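Learning to ride again at the wrong age

I started cycling again on 19th June, after a pause of many years. Before that I had only an old memory of a bicycle, and the memory was much better at it than my legs are. My neighbor Ezequiel Bravo sold me his touring bike for 200, with a pump and a rear light included, and he was patient while I went up and down our street like a child.

The first weeks I rode only to Urura and back, which is nine kilometers if you take the river path. I thought my legs would be the problem. But the legs were fine after some days. What hurt were my hands. I held the handlebar so strongly that in the evening I could not open a jar.

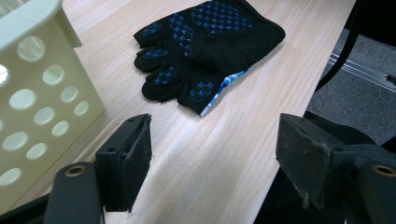
Do you need gloves for short rides? For a short and flat ride you can do very well without them, but if your palms become numb or sore, a pair with short fingers is a small expense that is worth trying.

I resisted the idea for a long time, I must say. Gloves looked to me like something for people who race. Then a man at the shop in Taipe told me to first lower my shoulders, bend the elbows a little and move my hands to another place on the bar every few minutes. He did not try to sell me anything. I did what he said and half of the pain went away. The other half went when I raised the handlebar by three centimeters. It is a small change, but I felt it on the first hill.

The hill to Bollell deserves its own paragraph. It is not high. It is only badly placed, right after the bakery, when you are full. In March I would have laughed if somebody had told me that I would go up there for pleasure. Now I have a method: I choose the easy gear before I need it, I look at the road just in front of the wheel, and I do not think about the top. Twice I have walked the last part, and I am not ashamed of it.
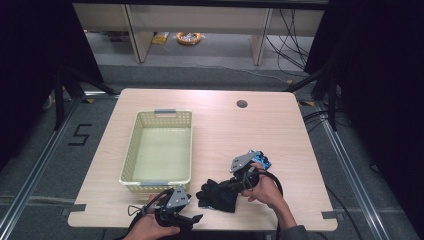

Elvia Nava
Writer of this blog and slow cyclist

My plan for the autumn is to ride to Bridingate, around 60 kilometers with the return. Ezequiel says that I should do it in one day. I prefer to sleep there – my sister-in-law has a spare room and makes a very good soup. I still have to learn how to change a tube by myself. I have watched it done, and it looks easy when another person does it, so I will practice at home before I go. I also want to find out if the path after Urura is open again, as the long way by the main road has too many trucks for me. If you have passed there lately, please write me a comment.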